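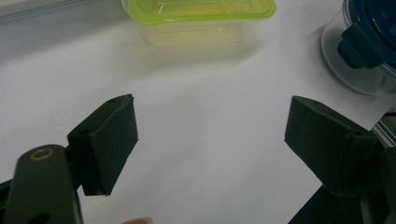

Markero Opens Its Kitchen Table Program to Outside Teams

Hand-held gripper kit lets people show a robot a chore by doing the chore

DILTPORT, 01/10/2023 - Markero, a maker of tools for teaching robots by hand, said today that its Kitchen Table program is open to research groups, small manufacturers and anyone else who has tried to explain to a machine how a lid works.

The program is built on Khurana, the company's hand-held gripper. A person holds it, opens and closes the two jaws, and goes through a task the way they would at home, with somewhat less dignity. A camera on the tool records what the jaws are doing and what is in front of them. The recordings are used to train a robot arm fitted with the same black finger pads, so that the view the robot gets on the job is close to the view it was taught from.

Markero has spent the past year on food containers. The company chose them for the pilot because they are cheap, they come in every shape, and most of the staff already had a cabinet full of them with no matching lids. Clear plastic is also a well-known headache for robot vision. It picks up color from whatever is next to it, it throws reflections, and from some angles it more or less declines to be seen. Colored lids help a little. A locking tab helps the food stay in and helps the robot not at all.

During the pilot, 19 people recorded demonstrations at Markero's Diltport workshop. None had worked with robots before. Training took 32 minutes per person, a good part of which went to persuading them that they did not need to move slowly or narrate. Several apologized to the gripper. The company has since added a line to the training sheet saying this isn't required.

Tasks in the first release fall into 4 groups: picking up a closed container, sliding one across a table, turning one to face the other way, and placing one beside another. Opening containers is not included. Markero has plenty of recordings of people opening containers and describes them as "a valuable record of human frustration." Work on that part continues.

For jobs where a person can't stand at the table, the program also supports remote control through Cutanico, Markero's desktop station. An operator sits at the station and drives the arm directly while the software saves each attempt in the same format as the hand-held recordings. Remote sessions take longer than hand-held ones, and operators tend to come out of them with strong opinions about depth perception. Most teams will want to start with the hand-held tool and keep Cutanico for tasks that are too hot, too cold or too far down the hall.

Failed attempts are kept too. Drops, near misses and the occasional container sent off the far side of the table are labeled and stored with the rest, and teams can choose whether to train on them. Markero recommends looking through them first, if only for morale.

Teams accepted into the program receive a Khurana gripper on loan for 6 months, the recording software, a spare set of finger pads and access to the container recordings from the pilot. The pads are a wear item. They scuff, their corners go first, and the company would like them back anyway so it can see how they wore.

Participants supply their own table and their own containers. A plain, light surface is a good place to start, though Markero asks that later sessions include shadows, sunlight and whatever else the room has to offer, as the robot will be meeting those sooner or later.

Applications are open through the end of August. Teams should describe the task they plan to teach in one paragraph, in words a person could follow. Applicants who find this difficult are encouraged to apply.

About Markero

Markero designs hand-held grippers, remote control stations and recording software for teaching robots everyday tasks. Its products include Khurana and Cutanico. The company is based in Diltport, where its office dishwasher is still loaded by hand.

Press contact: Markero Press Office, Diltport. Loan units for review are available on request, pads included.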